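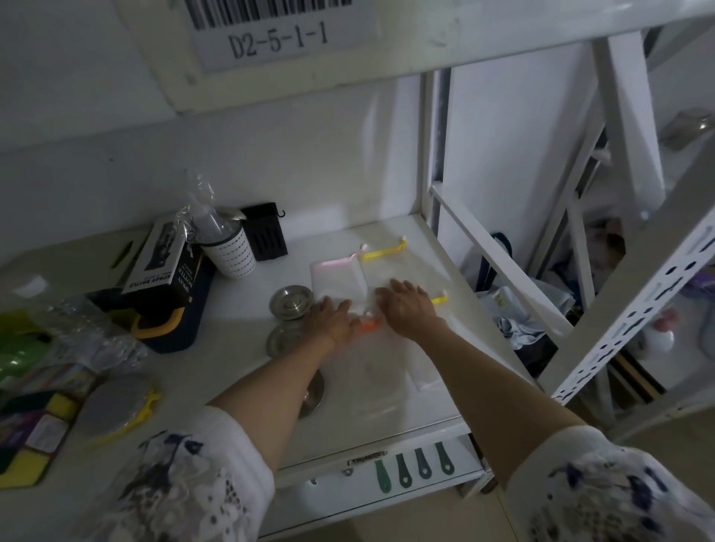 Chapter 4
A Place for Every Small Thing

When Somkiat Chantharasri took over the storeroom at Tellach, a homewares supplier in Prastthorpe, he inherited 1232 product lines and a notebook that told him where almost 590 of them lived. The rest lived in people's heads, and people, as you will know if you have ever worked behind a counter, go on holidays.

We will spend a good deal of this chapter in storerooms like his, and I hope you'll come to enjoy them as much as I do. Small household goods are lovely things to sell and awkward things to keep. A boxed spray bottle stands up nicely by itself, but mesh drawstring bags slump and slide, their cords wander off over the neighbours, and a sink strainer will happily disappear behind either one. Soft goods want a flat hand over them before you walk away – it takes a moment, and the next person can see what's there.

Then there is the matter of the address. A shelf code such as D2-5-1-1 looks unfriendly at first, though you'll soon be reading codes like it as easily as a street number. We'll begin with how a code is built up, then move on to labels and barcodes, and finish with mixed shelves, where several unlike products share a single location.

Before you read on, think of a cupboard at home that holds odds and ends. Jot down how you would direct a stranger to one item inside it, using words alone. Keep your notes handy, as we'll come back to them in Section 4.2.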